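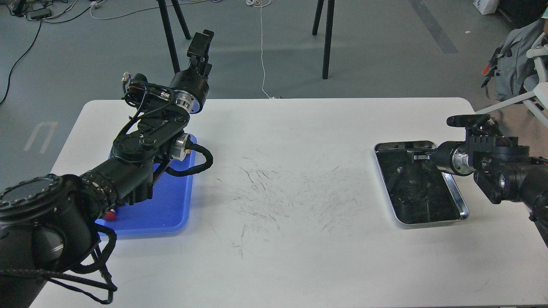 Clearing a work surface of fine debris is among the first chores people hope to hand to a machine, and among the last that a machine should be trusted with unsupervised. Large objects are comparatively easy: they have edges, weight and a predictable shape. Thin, hair-like strands have none of these. When dark strands lie scattered over a white tabletop, some of them short flecks and others longer curved threads, a two-fingered gripper must either pick them up one at a time or be given a tool that gathers them. For most households and small workshops, the second course is the sensible one. The notes that follow apply whether the work is done by hand, by arm or by a mixture of both.

## Preparing the surface

- Choose a top that contrasts with the debris. Dark fibres on white can be found by eye or by camera; pale fibres on white are easily missed by both.
- Turn off fans and close nearby windows before starting.
- Remove cups, tools and paper. A machine that has to work around them will leave a ring of debris at the foot of each.
- Set the receiving tray within easy reach. A raised rim keeps fibres in, but it must also be cleared on every pass.

## Gathering strands

Work from the outside towards the middle in short strokes. A long sweep tends to roll threads into a loose twist and carry half of them over the far edge. A slightly damp microfibre cloth, folded twice, will lift most strands in one pass. Refold it to a clean face after each pass — a loaded cloth puts back nearly as much as it takes up.

Where the surface must stay dry, use a soft rubber blade. Bristle brushes should be avoided, as fine threads wind themselves around the bristles and are tedious to remove.

## What a machine can be expected to do

The Nautiyal workshop guide advises members to judge an automated arm by what is left behind, and we follow the same rule. In our own trial, 2,695 strands were laid out over a series of runs and 2,587 were recovered. Those left were almost all short flecks, and a person with a cloth dealt with them in moments.

The arm was slower than a person on every run. It did not tire, however, and its last run was as thorough as its first. Our present advice is as follows:

- **Suitable now:** repeated clearing of a flat, fixed bench, with a cloth or blade held in the gripper.
- **Suitable with supervision:** moving gathered debris into a tray and emptying the tray afterwards.
- **Not yet suitable:** upholstery, rugs, keyboards, and any surface used for preparing food.

## Care of equipment

Fibres collect at moving joints. Wipe the fingers and wrist after each session with the power off, and inspect any looped cables for threads caught in the braid. Owners of the Lemier bench arm should check the finger pads every 13 sessions; the Trultine pads are softer and need replacing after 100.

Stainless steel trays should be wiped along the grain and dried at once. Plastic trays may hold a static charge in cold weather — rinse them in plain water and leave them to drain.

Cloths used for this work should be washed separately, without fabric softener, and shaken out of doors beforehand. Members may borrow the Jurkach rubber blade from the tool store between December and March, on signature, and should return it clean.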